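Does the colour of a fleece tell you how warm it is?
Small Livestock and Fibre, second-year project report
Olumide Oyewole
Supervisor: Brenda Dawber
16 March 2023

Background

People who sell alpaca yarn make a lot of claims for it. It is warmer than wool, it doesn't itch, it keeps out the rain, it lasts for years. One claim I kept meeting while reading for this project was that dark fleece is warmer than pale fleece. I found it in two breeders' leaflets and on the label of a pair of socks, and none of the three gave a source. One leaflet said that "old herdsmen" knew it, without saying which herdsmen or how they had found out.

I wanted to test the claim because it is simple and because a smallholder might act on it. If dark fleece really is warmer, a knitter could fairly be asked to pay more for it, and a breeder might choose a stud male by colour. If it isn't, then some people are paying extra for a story.

I should say that I started out doubting the claim, and a reader should bear that in mind. I have tried to set things up so that my doubts could be proved wrong.

Where the fleece came from

All the fleece came from Skivum, a small farm run by Arnel Fajardo, who keeps huacaya alpacas and a few sheep. He let me have blanket fleece (the part from the back and sides) from five animals: two white, one fawn, one brown and one black. They were shorn on the same day and had been on the same grazing since October. The black animal was a good deal older than the rest, and I come back to that later on, as it matters more than I first thought.

Arnel is a firm believer in dark fleece. He says his black male is always the last one to come into the shelter in bad weather. I asked whether that might be down to the animal's temper and he agreed that it might.

Method

Each fleece was picked over by hand, washed twice in warm water with plain soap and dried flat on a rack. I didn't have a lab machine for measuring insulation, so I used jars. Each jar was filled with hot water, fitted with a thermometer through the lid and packed round with the same weight of fleece inside a larger tin. I wrote down the temperature at the start and at set times until the water had cooled to that of the room.

Each fleece was tested twice. I would have liked to do many more runs, but the room was only free in the afternoons, and washing the samples took far longer than I had planned. I also ran one jar with sheep's wool and one with nothing in the tin but air. 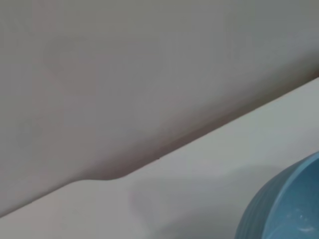 The weak point in this method is the packing. The same weight of fleece can be pushed down hard or teased out until it fills the tin, and the trapped air does most of the work of keeping heat in. I tried to pack every tin to the same line, but a finer fleece fills the space in a different way from a coarse one. Nisreen Nseir, who shared the bench with me, packed the second set of tins without being told which sample was due to go with which set of readings. She could of course see the colours, so this was not a blind test and I won't call it one.

Results

The air-only jar cooled fastest by a long way, which at least shows that the set-up could pick up a large difference. The sheep's wool and the alpaca were closer together than the leaflets would lead you to expect. Alpaca did come out ahead in both runs, though I would not build a sales pitch on it.

Between the alpaca samples there was no clear order by colour. The fawn held its heat longest in the first run and came third in the second. The black was last in the first run and near the middle in the second. The two white fleeces were as far apart from each other as either was from the brown. When two samples of one colour differ that much, it is hard to say that colour is doing anything.

What I make of it

I can't say that dark fleece is not warmer. Five animals are far too few, and a difference small enough to hide in my packing would not have shown up. What I can say is that I looked for a difference and did not find one big enough for a person in a jumper to notice.

Age may be the real story. The black fleece was noticeably coarser to the touch, and Arnel told me that fleece tends to coarsen as an animal gets older. If so, a test of one old black animal against younger pale ones is partly a test of age, and mine suffers from that. A fair test would need animals of each colour matched for age, sex and feed, from more than one farm.

I also wonder how the idea got going. Dark cloth warms up faster in the sun, as anyone with a black coat knows, and that could easily have been carried over to how well a fleece holds heat indoors or under a cloudy sky. They are separate questions. My jars were kept out of direct sun, so I have nothing to add on the first.

A note on the leaflets

One of the leaflets gave the figure of 309 for the number of "natural shades" of alpaca. I have seen other numbers elsewhere and could not find out how any of them had been counted. I wrote to the address on the back and had a friendly reply with a price list in it.

If I did it again

I would ask for fleece from several farms and have the fineness of each sample measured before starting. I would also use a stiff mesh cage in the tin, so that the fleece could not settle between readings, and have the packing done by someone in a dim room. Settimio Gatti, who read a draft, suggested testing knitted squares in place of loose fleece, as that is how people wear it. He is probably right, although spinning and knitting would bring in fresh differences of their own.

Thanks

Thanks to Arnel Fajardo for the fleece and for taking my questions in good part, to Nisreen Nseir for her packing, and to Brenda Dawber for telling me to cut the section on felting. The leftover fleece has gone back to Skivum, apart from the fawn, which Nisreen is spinning.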